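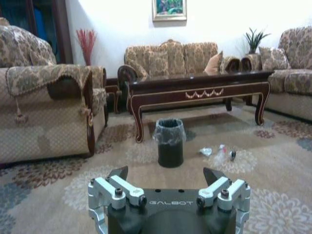

Living room, sofa side. Bin with liner, litter on the rug.

Datasets > Household > Floor Litter > Stildale living rooms

# stildale-floor-litter

README, last touched September. Still rough, fix as you go.

Pictures and notes on small trash left on living room floors and where it ought to end up. Tissues, bottles, wrappers, bits nobody can name. One bin per room, always on the floor. No kitchens in this one, kitchens are in Lilville.

## What's in it

- 800 pictures, 28 rooms
- 200 held back for testing, don't train on them
- 112 have a second set of labels (Leonie and Malte, done separately, then compared)
- notes.txt, one line per room, mostly Aparecida's

## Labels

`tissue` crumpled or flat, used or not, same label

`plastic_clear` bottles AND wrappers. We tried splitting them. Clear plastic lying on a patterned rug, half the time you can't tell which. The one in the sample has a bit of red on it and could go either way. So one label.

`small_dark` anything small and dark you can't name. Metallic tip or no metallic tip, doesn't matter. Don't guess. Malte guessed "pen" for a whole evening and we had to redo them.

`bin` the bin itself, liner included. If the bag folds over the rim, the folded part is bin. Slack plastic bunched above the opening is bin too, not plastic_clear!! Most common mistake by far.

`keep` belongs in the room, leave alone. Tassels, armrest covers, rug fringe, dried grass in the corner, curtains. Only needs a label if it touches the floor or hangs near it.

## Rugs

Biggest headache. Floral rugs especially. A white tissue on a beige ground is OK, but a pale flower the size of a plate gets marked as paper when people are tired. Rust-brown and gray-blue medallions eat small dark things. Zoom in before you save. If its part of the pattern it repeats somewhere else on the rug, look for the other one.

Plain carpet rooms are in the Mrema folder, much easier, start there if you're new.

## Tidying order

Used in the notes, so writing it down once:

1. soft stuff (tissue)
2. clear plastic
3. small dark things, into a dish on the side, not the bin, until someone has checked them
4. bin last, liner pulled straight

Bin stays where it is. Don't move it closer to the mess, the distances in notes.txt go wrong.

## Known problems

- room 28 has two lines in notes.txt, use the second
- some early `keep` labels are missing on sofa covers, Abenezer is going thru them
- damask sofas, scalloped edges: outlines are sloppy, fine for finding things, not for measuring
- no evening pictures yet

## Who to ask

Labels: Leonie Haberkorn. Notes and room list: Aparecida Frota. Everything else: Abenezer Tsegaye.

3 comments · 14 shares

Related
- lilville-kitchen-counters
- mrema-plain-carpet
- zadari-sofas-and-cushions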